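Cell Inspection Checklist: Bean Scooping Demonstrations
Site: Gravusville, table 2
Date: 2018-01-02
Inspector: Merle McPhee
Operator on shift: Eduardo Barreto
Task set: Vallach (spoon, beans, mug)

Fill in before the first recorded episode and again after any stop longer than one hour. Mark each line OK, FIX or N/A. Comments go under the line they belong to.

1. Power and emergency stop

1.1 E-stop pressed and released, arm stays off until reset: OK
1.2 E-stop within reach of the operator's chair: OK
Comment: The button had been taped to the far leg of the desk. Eduardo moved it back to the left side, by the keyboard. Leave it there.
1.3 Cables clear of the walkway: FIX
Comment: Network cable loops out past the table leg. Tied up for now, needs a proper clip.

2. Table and objects

2.1 Tabletop wiped and dry before start: OK
2.2 No chips or cracks in glass or ceramic: OK
2.3 Lid off the jar and flat on the table: OK
2.4 Spoon in start position: OK
2.5 Mug empty at start of episode: OK
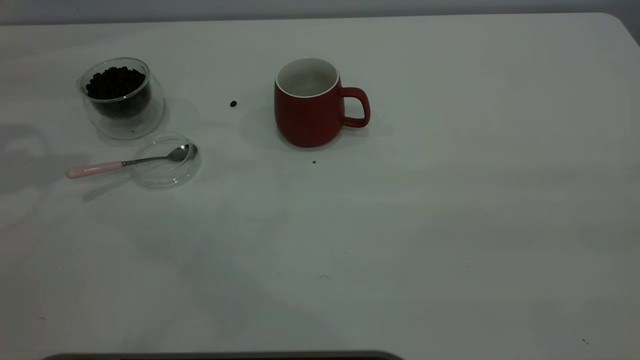
Comment: Stray beans go back in the jar or in the trash between episodes. A bean on the floor is a slip hazard and gets picked up right away, even if it means throwing out the take. A bean on the table does not spoil an episode, but log it under "spills" so the Travurano people can sort those out before training. Last batch had 41 episodes with spills and only half were tagged.

2.6 Spare mug and spare jar on the shelf: FIX
Comment: One spare mug, no spare jar. Ordered.

3. Arm and gripper

3.1 Gripper pads clean, no oil from the beans: OK
3.2 Grip force at the glassware setting: OK
3.3 Speed limit on for teleoperation: OK
3.4 Spoon held by the pink grip, not by the metal: OK
Comment: The metal turns in the jaws under load. Discard any episode where the spoon is held that way.
3.5 Spoon bowl clears the jar rim on the way in and out: OK
Comment: Checked at slow speed, five passes. Come in from above and keep the wrist still while the bowl is over the glass.
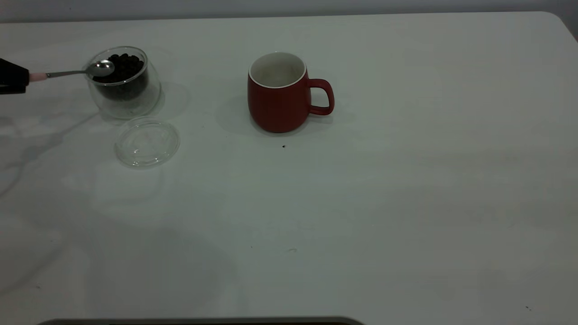
4. Recording

4.1 Camera mounts tight: OK
4.2 Disk space for a full shift: OK
4.3 Episode counter matches the log sheet: FIX
Comment: Counter reads 3,946, sheet reads 3,945. Eduardo found an aborted take that was saved by mistake. He will delete it and initial the sheet.
4.4 Failed attempts saved with the "fail" label: OK
Comment: Keep these. Jiang asked for them again. We have 609 so far, mostly missed scoops and drops short of the mug.

5. Operator

5.1 Break taken every hour: OK
5.2 Hands off the table while the arm is live: FIX
Comment: Saw a reach-in to reset the lid with the arm still on. Talked it over with Eduardo. Pause first, wait for the light, then reset.

Result: cleared to record. Items 1.3 and 2.6 open until Friday. Items 4.3 and 5.2 to be looked at again at the end of the shift.

M. McPhee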